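Mar 9, 2023

Open day at Wireveck, and I got there early for once!
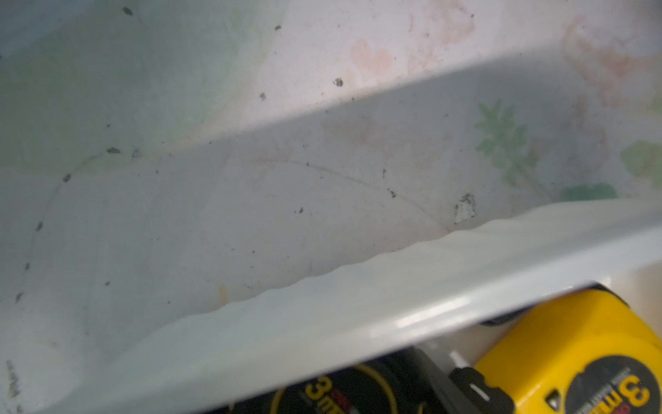
How long does the tour take? It runs 47 minutes if you stay with the group, and you can hang around the demo benches afterward for as long as you like.

I stayed, obviously. Wiroj Boonyarit ran the bench I liked best, the one for sorting household stuff, with tape measures (3m ones, a black and a yellow) and a plastic tray or bin with faded pink flowers and green leaves on it, just like something out of my aunt's kitchen. I asked him a million questions about grip force and he answered every one. He says the Pikari arm is the fussy one and the bigger one over at Endby is much easier to teach.

They had 18 of us in the group, plus a kid who wanted to drive everything (same, kid). Bought a mug. Going back in June for the evening session, if I can get a ticket.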